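Sistura

Sistura is a bench-mounted robotic arm project developed in a shared workshop in Jaswood. It was begun by Walid Matar, a retired fitter, and is maintained by 23 members. The design uses jointed segments bolted to ordinary work surfaces.

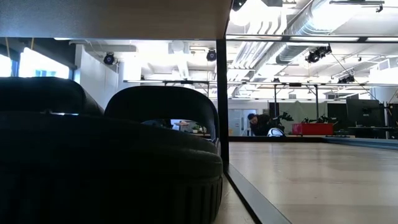
Construction

Members build each arm from a kit of 291 parts, catalogued by colour and size. Assembly normally takes 18 evenings. Calibration is carried out at the bench by one member, with a second at the computer.

See also

Druvwood
Lumbao (controller)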